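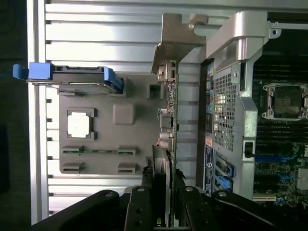
Par le groupe Économie des équipements, Laboratoire Ciltwood – 6 septembre 2019

Publié dans : Travaux et documents / Consommation durable

Figure 1. Station de travail de bureau ouverte, couchée sur le côté.

3. Durée de détention et devenir des stations de travail

3.1. Périmètre et sources

L'analyse porte sur les ordinateurs fixes de type tour achetés par les services de la ville d'Orklow et par les établissements d'enseignement qui lui sont rattachés. Les portables, les terminaux légers et les serveurs en sont exclus. Les premiers suivent un circuit de renouvellement séparé, les derniers relèvent d'un contrat de location dont les conditions ne nous ont pas été communiquées.

Deux sources ont été rapprochées. La première est l'inventaire comptable, qui enregistre la date d'achat, le montant et la date de sortie du patrimoine. La seconde est le registre d'assistance Uibo, dans lequel les techniciens consignent les interventions. L'inventaire comprend 3 000 lignes. Après suppression des doublons, des écrans saisis par erreur comme unités centrales et des machines sans numéro de série exploitable, il en reste 1 888. C'est sur cet ensemble que reposent les résultats présentés dans la suite de la section.

Le rapprochement s'est fait par numéro de série. Lorsque celui-ci comportait une faute de frappe évidente (inversion de deux caractères, lettre O pour un zéro), il a été corrigé à la main. Les autres cas ont été écartés. Cette règle défavorise les machines anciennes, dont les étiquettes ont souvent été recopiées plusieurs fois d'un fichier à l'autre, et nos durées de détention sont donc probablement sous-estimées pour les achats les plus anciens.

3.2. Durée comptable et durée d'usage

La règle interne d'Orklow fixe l'amortissement du matériel informatique à cinq ans. Dans les faits, la sortie comptable ne coïncide pas avec l'arrêt de l'utilisation. Une partie des machines est remplacée avant terme, à l'occasion d'un déménagement de service ou d'un changement de logiciel métier. D'autres restent en place plusieurs années après avoir disparu de l'inventaire, en particulier dans les salles de travaux pratiques et les accueils de second rang.

Nous avons retenu comme date de fin d'usage la dernière trace d'activité dans le registre Uibo, à condition qu'elle soit suivie d'au moins douze mois sans intervention. Cette convention est discutable. Une machine qui fonctionne bien ne laisse aucune trace, et son silence peut être pris à tort pour un retrait. Un contrôle sur place, mené en juin dans deux bâtiments, a montré que l'erreur existe surtout pour les postes partagés, que personne ne signale comme défaillants tant qu'un poste voisin reste disponible.

Les services techniques conservent leurs stations plus longtemps que les services administratifs. L'écart s'explique en partie par le prix d'achat : une station destinée à la cartographie ou au calcul de structures coûte nettement plus cher qu'un poste de bureautique et son remplacement passe par une demande de crédits distincte. Il tient aussi au boîtier lui-même. Les tours (figure 1) offrent un accès direct aux composants une fois ouvertes, et l'ajout de mémoire ou le changement d'un disque y est considéré par les techniciens comme une opération courante. Les modèles compacts, au contraire, sont le plus souvent remplacés en entier.

3.3. Motifs de retrait

Le champ « motif » du registre est libre. Il a été recodé en quatre catégories : panne, lenteur, incompatibilité logicielle, réorganisation du service. Deux lecteurs ont procédé au codage séparément, puis ont discuté leurs désaccords. Les fiches sans motif lisible forment une catégorie à part et n'ont pas été réparties entre les autres.

La panne n'est pas le motif principal. La lenteur et l'incompatibilité logicielle dominent, avec une frontière parfois difficile à tracer entre les deux. Plusieurs fiches indiquent par exemple que la machine « ne suit plus » depuis l'installation de Sokia, l'outil de gestion documentaire déployé dans l'ensemble des directions. Ces fiches ont été classées en incompatibilité lorsque la version installée exigeait une configuration supérieure à celle du poste, et en lenteur dans les autres cas.

Pour 275 machines retirées, le registre mentionne une intervention matérielle antérieure – ajout de mémoire, remplacement du disque ou changement de carte. Ces machines présentent une durée d'usage plus longue que celles du même millésime restées dans leur configuration d'origine. On ne peut pas en déduire que l'intervention en est la cause. Les techniciens choisissent les machines qu'ils jugent dignes d'être prolongées, et les services qui demandent une amélioration sont aussi ceux dont le budget d'équipement est le plus contraint.

3.4. Circuits de sortie

Trois destinations sont possibles après le retrait : la réaffectation interne, la cession à une association agréée et la remise à la filière de traitement des déchets électroniques. La réaffectation interne est mal documentée. Elle se décide souvent entre deux services du même bâtiment et n'apparaît dans l'inventaire qu'au changement de code de localisation, quand celui-ci est fait.

Les cessions sont mieux suivies. La convention en vigueur plafonne le volume annuel à 200 unités, effacement des disques compris. Ce plafond a été fixé en fonction du temps de travail disponible à l'atelier municipal, et non selon la demande des associations, qui le dépasse chaque année. Les machines en attente sont stockées, parfois plus d'un an, ce qui réduit d'autant leur intérêt pour un second utilisateur. Une part d'entre elles part finalement en filière de déchets sans avoir été rallumée.

L'état des machines à la sortie n'est pas noté de manière uniforme. Certaines fiches détaillent les composants présents, d'autres se limitent à la mention « complet » ou « incomplet ». Nous n'avons donc pas cherché à estimer une valeur résiduelle. La section suivante revient sur les coûts supportés par l'atelier, pour lesquels les relevés d'heures fournissent une base plus régulière.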